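6. Recording Demonstrations for the Two-Arm Comparison

Section 6 covers data recording for the Pelupessy method, which trains one policy on several table tasks and compares it with policies trained on each task alone. Finish the arm and camera checks in Section 5 first.

The reference set from the Grimville bench holds 3,832 demonstrations. You do not need that many to repeat the main result, but the settings below must match or your scores can't be compared with ours.

6.1 Before you record

1. Start the Pakorgate recorder and load the profile named "table-shared".

2. Check that all camera views are live. The recorder will start with a view missing -- it only writes a warning to the log.

3. Set the episode length limit to 50 seconds. Longer episodes are dropped when the training set is built.

4. Open the task list and pick one task. Do not change tasks inside a session.

CAUTION: Keep hands and sleeves off the tabletop while either arm is enabled. Press the stop button before you reach in to move an object, even for a small correction.

6.2 Recording a session

1. Place the objects for the task. Move them a little between episodes so the policy does not learn one fixed layout.

2. Bring both arms to the start pose and wait for the ready tone.

3. Record 9 episodes, then stop and play back the first and the last.

4. Mark each episode "keep" or "reject". Reject any episode where the operator paused for more than 4 seconds.

Note: A failed grasp followed by a good one can be kept. In our tests, policies trained with these episodes recovered from their own misses more often than policies trained on clean episodes only.

5. Compare your views with the ones below. The first and third are gripper views, from the peg stand and cutting tasks. The second is the workspace view.

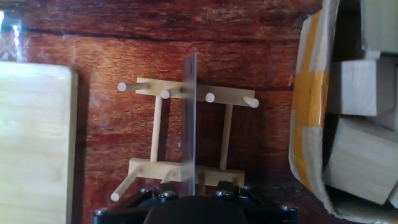
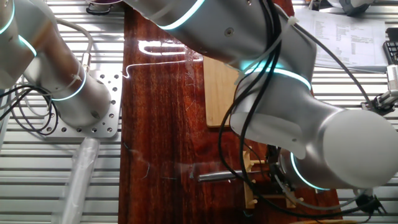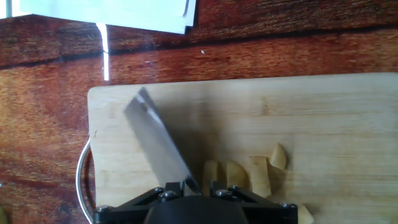

6. If the gripper does not show at the bottom of a gripper view, go back to Section 5 and reseat the camera. Repeat the check before you record anything else.

7. Save the session under the task name. Ronis adds the session number itself, so leave that field blank.

6.3 Building the training set

1. Close the recorder and open the Ronis build tool.

2. Select the saved sessions. For the shared policy, select all tasks. For the single-task baseline, select one.

3. Leave "balance by task" on for the shared policy. With it off, the longer tasks take up most of each batch and the peg stand score drops.

4. Run the build and keep the log with the output -- Section 7 asks for the episode count it prints on its last line.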